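Home
About
Days Out
Contact

Swimming lessons, take two

We gave up on swimming lessons last spring. Mahfuz was four, the pool was loud, and he spent most of each class standing on the top step holding the rail. After five weeks of that I stopped booking. I told the front desk we would be back in the fall and then didn't go back in the fall.

What got us going again was a birthday party. Anjana turned six and her parents rented the small pool at Clanis for the afternoon. Mahfuz sat on the side with his feet in while everyone else was in the water, and on the drive home he asked me why he couldn't swim. I signed him up that night.

We went with Clanis this time instead of the city pool. It is farther away and it costs more. A term is $328, and the city pool was a little over half that. The main difference is the size of the class. There are four kids to a teacher, and the teaching pool is separate from the big one, so there are no whistles and no teenagers jumping in. The water is also warmer. I can sit on a bench by the window and see him the whole time.

His teacher is Anwara Abeysekara. The first lesson she did not ask him to put his face in. They walked across the pool and back, they poured water on their own shoulders, and they blew a ping-pong ball along the surface. He came out talking about the ping-pong ball and nothing else.
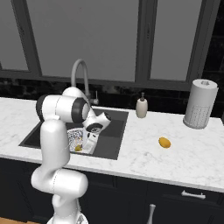 Anwara sends the kids home with practice, and it's all stuff you can do without a pool. Week one was blowing bubbles in the bath. Week two was pouring water over the back of the head, then the top of the head, then the face. We have a stubborn hair-washing history in this house so I didn't expect much. What worked for us was letting him play at the kitchen sink first. A plastic cup and a bath toy to drop in the water will keep a five-year-old busy for most of the time it takes me to make dinner. He fishes it out, pours, drops it in again. By the second week he was pouring the cup over his own hair in the bath, and he got his face wet without yelling for a towel.

The other thing I changed was the time. Last year we had a Saturday slot in the middle of the morning, when the locker room is packed. Now we go on Tuesday at 4:15 and there are usually a couple of other families and that's it. He has a snack in the car on the way over (crackers and cheese, nothing big) and dinner when we get back.

A few practical notes if you are thinking about Clanis. Parking is free for two hours but you have to type your plate number into the screen in the lobby. I forgot once and got a ticket for $43, which they did cancel when I called. The lockers take a quarter and give it back. The family changing rooms are on the left past the showers and only two of them have a bench. Kids need a swim cap, and the ones at the desk are overpriced, so bring your own. Goggles are allowed but Anwara likes them to do the first half of the lesson without.

We are six lessons in. He can float on his back with her hand under him, and he jumps in from the side if she is standing close. He still won't go down the ladder at the deep end. His cousin Kumudini starts in the same class next term, so I'll be driving two of them, and I need to buy a second booster seat before then.

Posted in: Kids, Swimming
3 comments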